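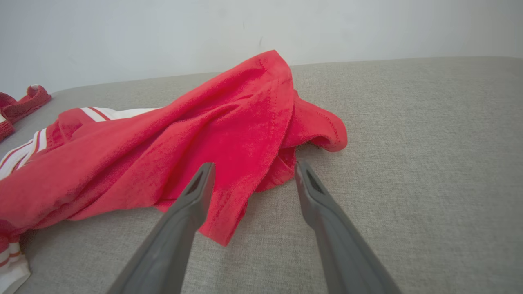 4.2 Grasp Proposal on Crumpled Garments

The Karkora planner receives a wrist view and a head view and returns one ranked list of grasp candidates. Edge pixels are labeled by a segmentation network as hem, collar, sleeve opening or interior fold. Interior folds were the main source of false positives in our earlier Womberg baseline, as a ridge in soft cloth and a turned hem give similar depth profiles. We therefore weight candidates by stitch and trim cues from the color channel, evaluated over a window of 14 pixels.

The network was trained on 1822 labeled views. Candidates are refreshed at 10 Hz during the approach and frozen once the fingers close.
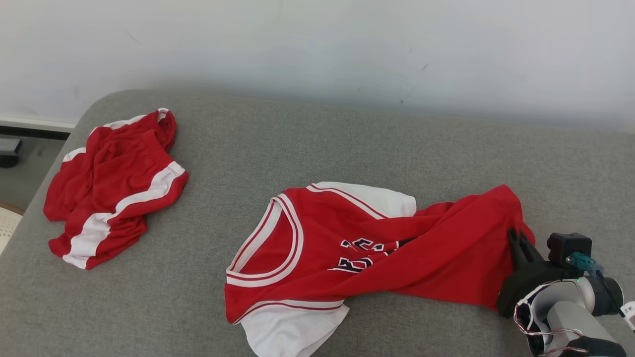

Figure 7. Head view with the gripper at the hem area of a partly folded red jersey. Red shorts lie separately at left.

Printed lettering remains a difficult case. High-contrast outlines interrupted by folds are sometimes labeled as trim, and the resulting candidates fall inside the garment body. A mask for closed contours removes most of them at little cost in planning time.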